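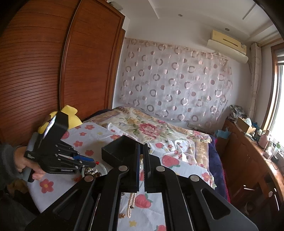

Guralix 62 Home Blood Pressure Monitor: Review

The Guralix 62 is an upper-arm monitor with a wide cuff and a memory of 500 readings. I took two readings each morning through April and compared them with the manual cuff at the Worndale clinic. The systolic value ran three points high on average. Diastolic agreed within two. Inflation is slow, and the cuff hose is too short for a low table. 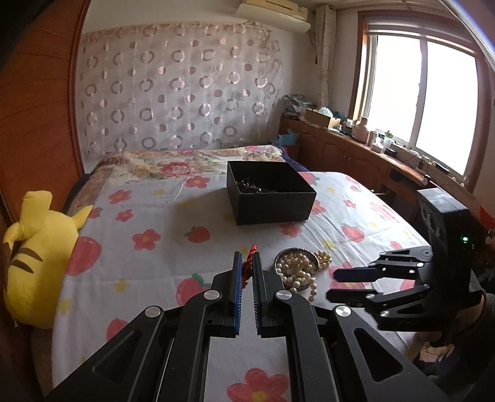

Memory and export

Readings export as a plain table. The clock resets when the batteries are changed, so check the time stamps.

Chaiwat Kamolrat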